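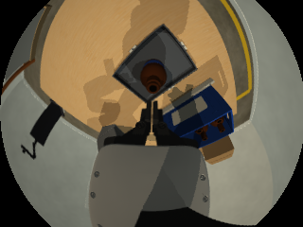

Olitz is a local news service covering crime, courts and public safety in Muden and the villages along the Fesine road. We report what the police and fire service say, what is said in open court, and what happens to a case after the first day's headlines have gone. Each story is kept as one file from the first call to the final hearing. A paper file is easy to picture: a square dark grey tray on a wooden table, and everything on one incident goes in it. Ours are kept on a server, but they work the same way, and a reporter coming to a case halfway through reads the whole file before writing a word.

What we cover

Most of our work is routine. We attend the magistrates' court in Muden every morning it sits and the Crown Court when a local case is listed there. We go to inquests. We publish police appeals for witnesses, road closures after serious collisions, and the results of licensing hearings where there has been disorder at a venue.

Major incidents are a small part of the year, though they are what most new readers come for. When one happens we open a single running page with the time beside every entry. Older entries stay where they are. If something in them was wrong, the correction is added underneath with its own time, and the original wording is left so that people can see what changed.

How we work

We don't publish the number of people hurt or killed until it has been given by the police, the ambulance service or a hospital. If two of them give different numbers, we print both and say who said what.

We don't name anyone who has died until the family has been told and the name has been released. A name going round on social media is not treated as released.

We don't name a suspect before charge except in very limited circumstances, and that decision is taken by two editors together. After charge we follow the case to the end. If a person is cleared, the report of that goes in the same position on the site as the report of the charge, and every earlier story is given a link to it.

Reporters do not knock on the doors of bereaved families on the first day. We leave a card with the police family liaison officer and wait. Some families get in touch months later and some never do.

We do not pay witnesses. We will use video sent in by the public, but it is checked for place and time before it goes up -- footage from other towns turns up after almost every large incident.

How we started

Olitz began as a weekly email listing the cases heard at Muden court, after the last printed paper in the town stopped sending anyone. The first issue went to 90 people, many of them solicitors and parish councillors. The website followed in August of the next year. We now have 5 reporters and 939 paying members, and membership covers most of our wages. The rest comes from selling court copy to other newsrooms and from a few local adverts.

We don't take adverts from firms of solicitors while we are reporting on a case they are involved in. We have never taken money from a police force or a council, apart from the standard fee for statutory notices, and those are always marked. 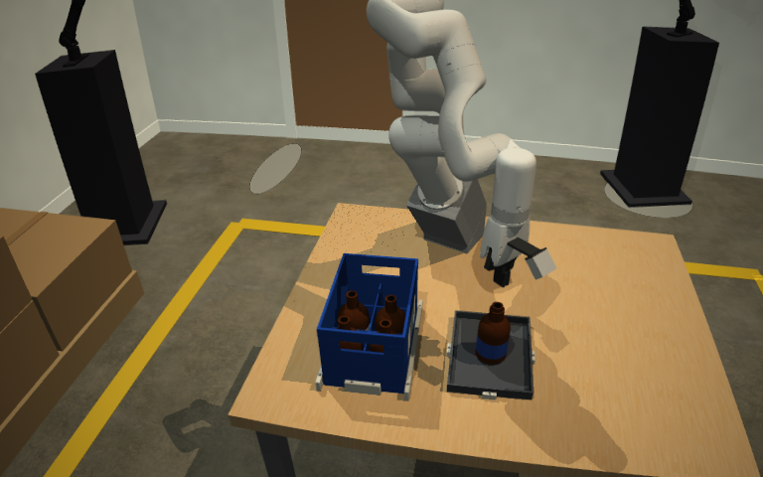 A white robot arm above a light wooden table. Computer-rendered picture.

The Ok service

Ok is our free text alert. It sends one message when there is an incident in your area that the emergency services have asked people to stay away from, and one more when they say it is over. It carries no links and no adverts. You can sign up by postcode from any page on the site, and you don't need to be a member. Numbers are deleted when you leave the service.

Ok is not an emergency line. In an emergency, call 999.

Complaints and corrections

If we have made a mistake, tell us using the corrections form and give the headline of the story. Factual errors are dealt with the same day where we can. Complaints about conduct go to an editor who did not work on the story, and you will have a written answer within 9 working days.

Requests to remove old court reports are considered one by one. We will always add the outcome of an appeal. We rarely take down an accurate report of something said in open court, but we will look at requests where there is a risk to someone's safety, or where the person named was a child at the time.

Contact

The newsroom is staffed from 7 am. The office in Muden is open to callers in the afternoon -- please ring the bell at the side door, as the front is shared with the flats upstairs. Out of hours, the news phone is passed between the reporters on duty.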